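Kanaan, season two - did anyone else bail?

TV Talk > Drama

dusstead_dan
I finished the second season of Kanaan last night and I'm kind of mad about it. Season one was slow but it had that creepy town hall stuff, and the sister was great in every scene. Now she gets maybe ten lines before episode five! I gave it eight hours of my life and the big reveal was a land deal.

truswood4ever
Disagree, and I'll die on this hill. The land deal was set up in the pilot, when the old man burns the map. I rewatched the whole thing in March and it's all there. You just have to put your phone down.

dusstead_dan
My phone was in the kitchen, thank you.

pinto_bean70
I'm in the middle on this one. The writing got lazy, sure, but the finale had me holding my breath (the ferry!!) and I'd watch that cast read a menu. Still not as good as Gurka though. Gurka knew when to stop.

mothlight
Gurka stopped because it got canceled lol

I watch everything on the laptop these days, so the dark episodes were a total loss for me. Half of the cave stuff was just voices.
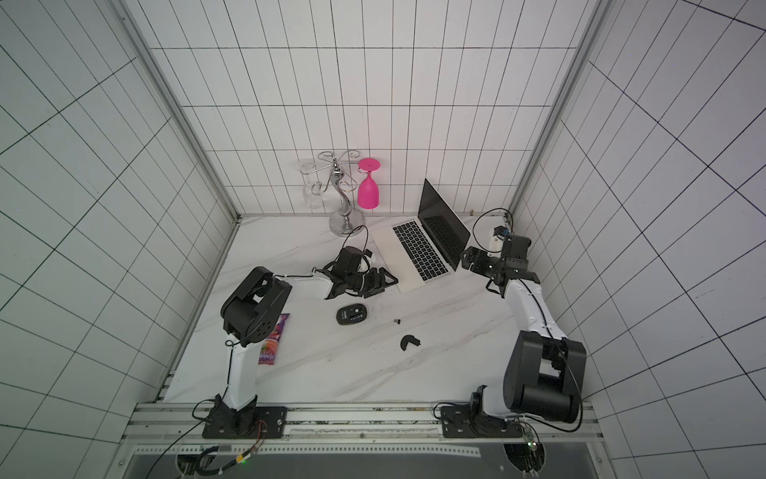
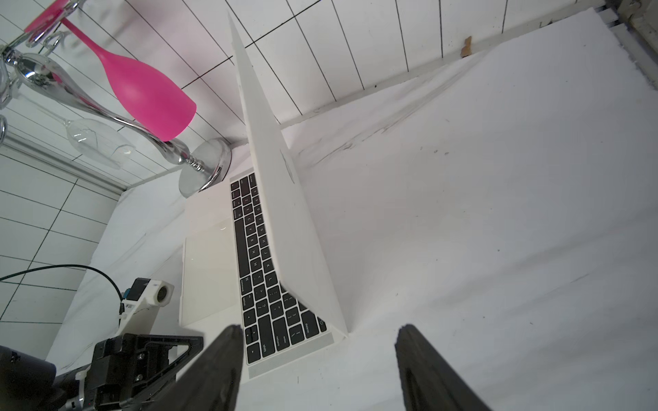 white tile in the first one, laptop keyboard in the second

truswood4ever
The cave episode is the best hour of the season. Find a bigger screen and try it again at 11 pm with the lights off.

mothlight
I might. I did like the music in that one - the low humming thing when they find the boat.

pinto_bean70
Has anybody read the book? My library has one copy and I'm way down the list. I heard it's 700 pages and the sister is the narrator, which would fix most of my problems with the show.

dusstead_dan
OK, that I would read. Putting a hold on it now.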